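Ticket 22 – Stack task scored as failed in simulator
Project: Tokilley (robotics class, term project)
Opened by: Fitriani Oei
Assigned to: Fanni Szénási
Priority: normal
Status: closed

Fitriani Oei
Our team's stacking run keeps coming back as a fail from the scoring script. The task is the two-cube one, teal on top of pink, on the round table. I ran it 16 times last night with the same settings and got 3 passes. In the viewer I can't tell the passes from the fails. The teal cube is on the pink one at the end and the gripper is open.

What I tried so far:
Restarted the simulator and cleared the cache folder.
Went back to the stock room file in case our copy was damaged. Same result.
Slowed the arm down to half speed. Same result, only longer.

The log says "stack_check: false" and gives no reason. Demo is Monday, so I would like to know if this is our code or the script.

Fanni Szénási
Please attach views from a failed run with both cubes showing. Also tell me which version of the Navumgate scoring script you have. It prints on the first line when it starts.

Fitriani Oei
Script version is 2. Both views are from the same failed run.

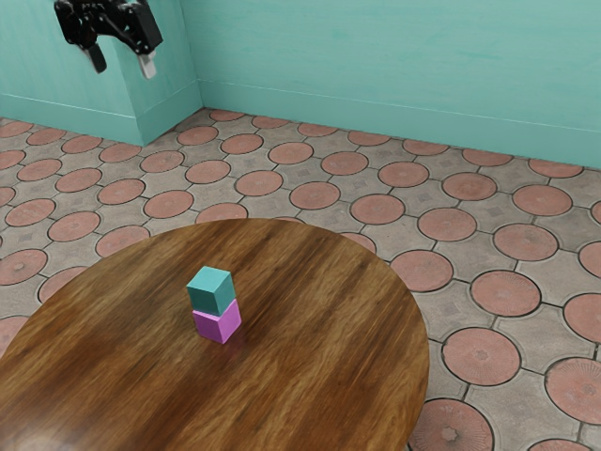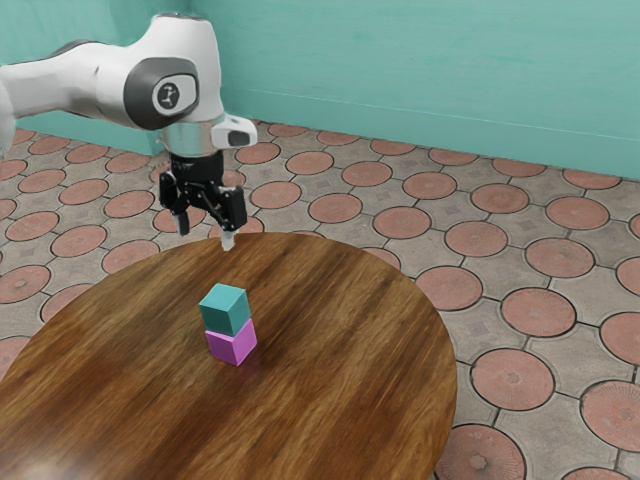

Fanni Szénási
Thanks. The script checks four things: teal above pink, teal not touching the table, gripper open, and the centers of the two cubes lined up within a tolerance. The first three look fine to me. The teal cube sits a little to the left of the pink one, so I would start with the fourth.

Open score_config in the Tokilley folder and look for center_tol. Then set verbose to true and run it again. It should tell you which check returned false.

Fitriani Oei
Done. It prints "center offset over limit" on every fail. The other three checks are true. center_tol in our file is a lot smaller than the one in the class handout. I didn't change it and neither did Simon – he only worked on the approach path.

Fanni Szénási
That value was left over from the Atolik exercise, where the blocks have to line up much closer. I copied the config across at the start of December and missed that line. My mistake. Other teams will have the same file.

Two things to do:
1. Pull the new config. I pushed it to the class folder this morning.
2. Check your place position anyway. If the offset is always to the same side, you probably have a small error in the grasp offset, and it will cost you points in the three-cube task even with the right tolerance.

Fitriani Oei
Pulled the config. 16 runs, all passed.

On the second point, it is always the same side. We had the grasp offset measured from the flange and the script wants it from between the fingertips. Simon changed it in our place routine and the cubes line up better now. There is still a bit of an offset when the arm comes in at full speed, but it stays inside the limit.

Fanni Szénási
Good. Leave verbose on until after the demo – it doesn't slow anything down. If the full speed offset gets worse with three cubes, open a new ticket and attach the log.

Closed December 15, 2018. Cause: wrong center_tol in shared config. Config replaced for all teams.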